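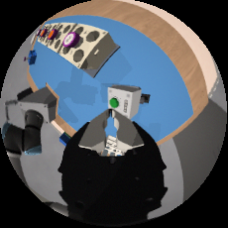 Fig. 1. Blue work surface with light-brown wooden border (rendered).

Unit 4: Reading an inspection report
Food Safety in Small Premises -- handout for the May session
Tutor: Chinyere Onuoha

Bring this sheet with you, along with the Staltlow report from last time. If you have lost the Staltlow report, borrow one from somebody who looks organised.

4.1 What the visit is for

An inspector walks in, usually at the worst possible moment, and forms a view on three matters: how food is handled, what state the building is in, and whether the people in charge could be trusted to carry on behaving once the door has closed. Students always revise the first two. The third is where most of our case studies come unstuck.

The report records one visit. A kitchen that was spotless at 11 am may be a swamp by closing time, and the report can't tell you. Read it as a dated document with an author, and check both before quoting it.

4.2 Case A: Sillik

Sillik was a lunch counter with 18 seats and a menu far too long for them. The inspector's notes run to four pages, three of which concern the fridge. Main findings:

- Raw chicken stored on the shelf above the salad.
- Fridge temperature log filled in for the whole week, including the days that hadn't happened yet.
- Hand basin present, working, and full of potatoes.

The owner's written reply says the potatoes were "only there briefly". Consider whether this helps.

Note that none of these would have cost much to put right. Moving the chicken is free. The log is the more serious matter, and you should be able to say why in two or three sentences. Hint: go back to the third matter in 4.1.

4.3 Case B: Ekberg

Ekberg is the opposite sort of trouble. Clean surfaces, decent stock rotation, a binder of procedures thick enough to prop open a fire door (it was propping open a fire door). Asked how they cooled rice, two members of staff gave two different answers and neither matched the binder.

Written procedures count for something only if the people at the stove have met them. When you mark up the Ekberg report, use one colour for what was seen and another for what was said. The overlap is smaller than you'd like.

4.4 Scores and league tables

Local papers love a ranking. The one we'll use in class covers 106 premises in a single district and announces a "shock" bottom five. Before being shocked, ask:

- When was each place last visited?
- Are takeaways, school kitchens and a man with a coffee van all in one list?
- Has anyone been visited again since?

The Uniyal data set is larger, with 3437 visits, of which 1508 were repeat visits to a place already on the list. Treat those as separate premises and you will get a lovely chart and a poor mark. Last year roughly half the group did it, and I have kept the charts.

4.5 For next time

Read the Staltlow report again, all of it, including the appendix on drains. Write one side on whether the overall score follows from the findings. Arguing that it doesn't is fine -- I have my own doubts -- but point to the page.

Vocabulary to look up: cross-contamination, probe thermometer, due diligence, core temperature. "Deep clean" isn't on the list, as I have yet to find two people who mean the same thing by it.

Hand in on paper please. The tray outside my door is for coursework, whatever you may have found in it.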